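Notebook, bin picking cell 2
August, started 8:40

Continued the gripper comparison from last week. The question from Morag is still the same: do we keep the Soltaneo fingers for the mixed bin, or do we change to the Okabe set before the Prumton visit. I would like to have an answer with numbers, so that we do not discuss by feeling again.

Setup did not change, with one exception. The bin moved a little during the night run, I think from the many contacts with the divider. I put it back to the tape and closed both clamps again, then checked the four corners with the pointer tool. The rear left corner was 2 mm off, the others fine. I repeated the base calibration anyway, and it took until 9:30. Please, whoever runs the cell after me, do not lean on the bin when you change the objects.

Controller: Trekby box, same firmware as before. The speed limit is 32 percent for all runs with people in the room. Renji asked if we can go higher. My opinion is no, until the force stop is tested with the new cable routing.

Procedure: 60 picks for each finger set, same objects, front compartment only. After each pick the arm drops the object from low height back into the same compartment, so the arrangement changes by itself. I do not touch anything between the picks, only if an object stands in the corner and the planner gives up three times.

Soltaneo fingers, morning:
Good on the ball, almost no slips. Good on the lemon too, but it comes up turned, because the fingers close on the pointed ends when the lemon lies across. The toy block is easy if the long side is free. When it is pushed to the wall, the planner wants to go in at an angle and one finger touches the wall first. This gives a small shock in the force signal, and two times the arm stopped completely. The shovel is the worst. Its handle lies low and the fingertips must scratch on the floor to get below it. The brush is between these cases: the handle is thin but the head is soft, so a bad grasp at the head often works also.

Okabe fingers, after lunch:
Changing the fingers took longer than I wrote in the plan. One screw was tight and I did not have the correct key, Renji found it in the drawer of cell 1. First picks started at 13:50. The tips are thinner, and I can see the difference at the wall immediately. On the ball they are less good, it rolls out to the side if the center estimate is wrong by a few millimeters. I reduced the closing speed after the first ten picks and restarted the count from zero, so the earlier ten are not in the table.
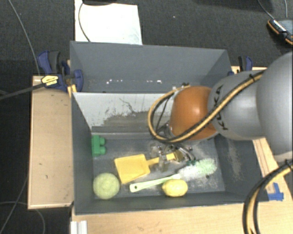
Gripper down in the front compartment at the shovel handle. Ball and lemon toward the front, green block at the left wall, brush behind the lemon.

Camera: the depth image is still noisy on the scuffed part of the divider. The segmentation sometimes makes a false object there, flat and without any height. I added a minimum height filter and the false object disappeared, but I am afraid that the brush handle will disappear too when it lies flat. To check with the recorded data, we have 2,307 frames in the folder now and this should be enough.

Cables: I do not like the loop at the wrist. At large rotation of the last axis it comes close to the bin wall. I limited this axis in software for today — not a nice solution, some good grasps are now rejected. Morag Gunn wants a shorter loop with one more tie. We should do this before the next long run, and then remove the limit again.

To do:
- repeat the Okabe runs with the slower closing from the beginning, the full 60
- test the height filter on the old frames, brush cases first
- ask Renji Matsuda for the force logs of the two stops in the morning
- order a second key for the finger screws, to stay in the cell 2 drawer

Stopped at 17:20. Arm parked, controller off, Okabe fingers still mounted.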